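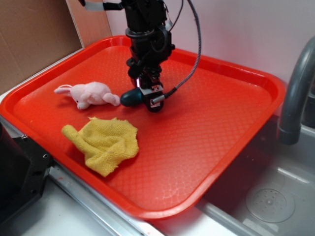 3.2 Serving trays and the carrying of meals

Figure 2. A tray of red-orange plastic with a raised rim and an embossed lattice on the inner surface.

The second group of objects in our study is the trays. In the interviews they were mentioned less often than plates or cups, and many participants did not think of them as tableware. However, when we asked how a meal comes from the kitchen to the person who eats it, the tray appeared in most of the answers. For this reason we treat it separately from the storage containers in Section 3.1.

We collected 186 household questionnaires in two towns, Horgan and Nakelholm. In Horgan, the older apartment buildings have a small kitchen without space for a table, and the meal is eaten in the living room. In Nakelholm most kitchens are large enough for eating. We expected that trays would be used mainly in Horgan. This expectation was only partly confirmed. Families in Nakelholm also own trays, but they keep them for sick persons, for guests and for the garden, and several of them wrote that the tray stays behind the refrigerator during the whole winter.

The material of the tray was described with strong words. Wooden trays were called "good" or "for visitors", and metal trays were called "cold" and "noisy". Plastic trays were called "practical" by almost everybody, including those who said they do not like them. The participants who preferred plastic spoke most often about washing. A raised rim was considered necessary because of soup. The pattern of the surface was a point of disagreement: some participants believed that a textured tray holds the glass in its place, and others complained that crumbs and sugar remain in the pattern and must be removed with a brush.

Color was discussed mostly by participants who grew up with the school canteens of the Tukora district. They remembered that each school had trays of one color – red, yellow or a pale green – and that a tray of the wrong color showed that a child had been eating in another building. A few of them still keep such a tray at home. We could not establish how these trays left the schools, and we did not ask this question directly.

The price seems to have little importance. In the May edition of the Skunel household catalog, which we used as a reference for both towns, the trays are placed between cutting boards and dish racks, without any text about serving. Of the returned questionnaires, 72 contained a free comment about trays, and only 2 of these comments mentioned the cost. The comments were more concerned with size. A tray which does not fit into the sink was described as a daily annoyance, because it must be washed one half after the other and it wets the counter.

We note one limitation. The questionnaire used a single word for serving trays, baking trays and the flat trays placed under wet shoes. We removed the answers in which the other meanings were clear, but some doubtful cases remain in the material. The same difficulty does not exist for bowls, to which we turn in Section 3.3.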